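Building Services 2: Handout 8
Ventilation and moisture in small houses
Tutor: Nusrat Haque

1. Where the moisture comes from
Cooking, washing and breathing all add water vapour to indoor air. In winter it condenses on the coldest surface it can reach, usually a window reveal or an outside corner. Mould can start once the air at that surface stays above 80 per cent relative humidity.
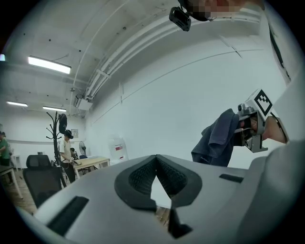
2. Extract fans
Fit the fan high up, as far from the door as possible. Keep the duct short and straight - each bend cuts the flow. Leave a gap under the door so that air can get in.

3. Reading for December
Polák's notes on background ventilators, pages 40 to 45. Bring your own sketch of a bathroom duct run, with the bends marked.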